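Fingertip trials on the two-arm bench

The two-arm bench at Nurkent has been running fingertip comparisons since February. Elango Nambiar and Juniper Mahmoud wanted to settle which set of fingers to keep on the arms before the controller update, and small wooden alphabet blocks were the cheapest test parts we could find. They have square edges, they slide easily on the tabletop, and a bad grip shows up right away as a twist.
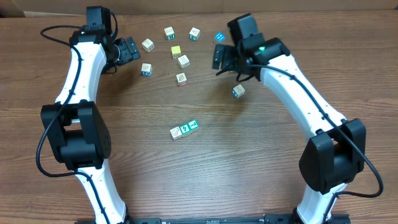

Both arms over the blocks on the Nurkent bench, with one short row set apart from the rest.

We compared 2 sets of fingers, the flat ones that came with the arms and a padded set from Lultum. Each run used the same controller settings and the same speed limit. A pick counted only if the block left the table and was put down without turning over. Over the full trial we logged 1,237 picks, and 389 of those were with both arms working close together in the middle of the table.

The flat fingers did better on blocks that sat close to a neighbor. The padded ones held a tilted block more securely but needed more room to open, and they often nudged the next block along. 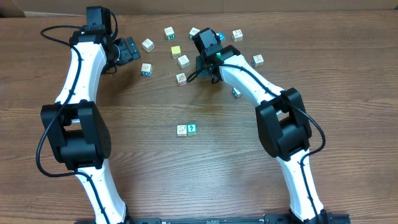
Most of the failed picks came when one arm blocked the head camera's view of what the other was reaching for. Juniper changed the order so that one arm waits until the other has pulled back, and that cost 4 seconds a cycle. Elango would like to try a wrist camera first before we accept the slower timing.

For now the flat fingers stay on. Kamala Subramaniam has the log files, and anyone at the Iten site who wants to repeat the runs should ask her for the controller settings as well.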